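# An afternoon at the Jinditz open house

I nearly skipped this one. The drive out to Jinditz is a long haul from my place, it was October and pouring, and the sign-up page made it sound like a slideshow with cookies. So glad I went! (There were cookies. Oatmeal. Pretty good.)

The host was Clusau, a small outfit that gathers examples for learning systems. They took 19 of us around in one big damp clump, and the first stop was a wall of coat hooks, where we all had to leave our bags and umbrellas. After that it got good fast.

What they do all day is chores. Somebody steers a pair of robot arms through a little household job, the whole thing gets recorded, and then they do it again with stuff moved around a bit. Each recording is called an episode, and the project I spent most of my visit on, Swai, has 3,704 of them so far. I figured that was a mountain. Our guide laughed and said it was more like a decent start.

The chore list for Swai has 51 entries and I read every one, because I'm like that. Folding towels, putting caps on pens, sorting spoons, clearing off a desk. The desk one is my favorite, probably because I could use it at home. You'd think picking up a bottle is nothing, but the person steering has to decide how to come at it, how hard to squeeze, and what the other hand should be doing in the meantime. One lady in our group asked if they throw out the clumsy tries. They keep a lot of them! A fumble followed by a good save is worth having, apparently, as long as it's labeled right.

Labeling happens in the next room over and it's much quieter. People watch the episodes back and type in plain sentences, stuff like "pick up the bottle" or "put it in the bag," with a start and an end for each. I tried one and put my end mark way too early. The checking program they use is called Nurkside, and it flagged me in red right away, which got a laugh from the back.

I asked how many episodes get sent back for fixing and the answer was 865, mostly for sloppy end marks like mine, so I felt a little better. Then I headed back to the desks for one more look before the bus left at four, and I stayed right up until they called us for our coats.

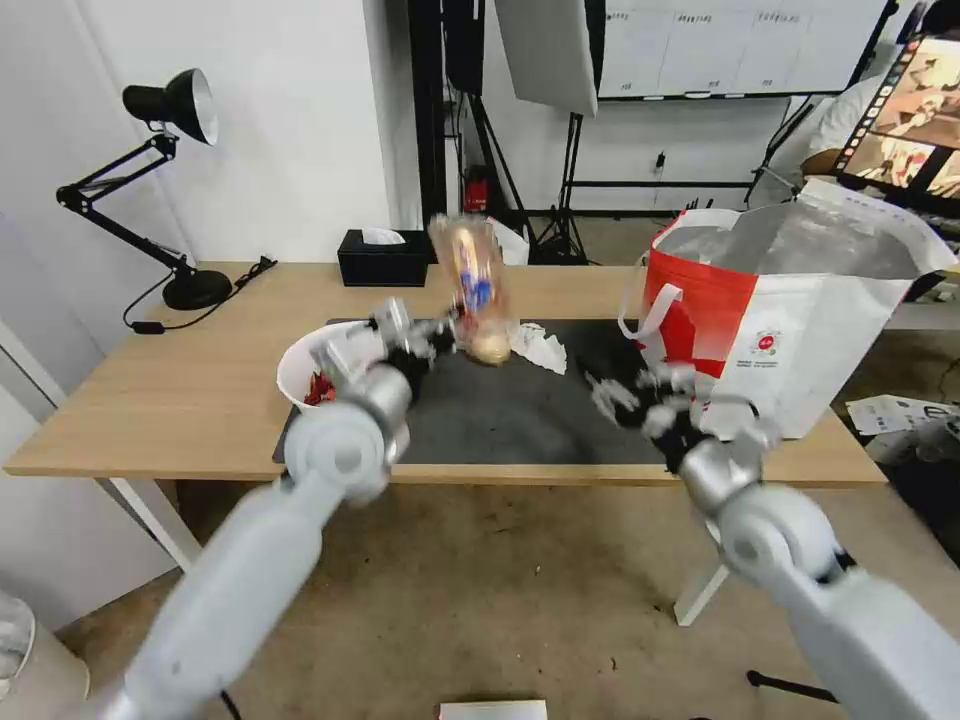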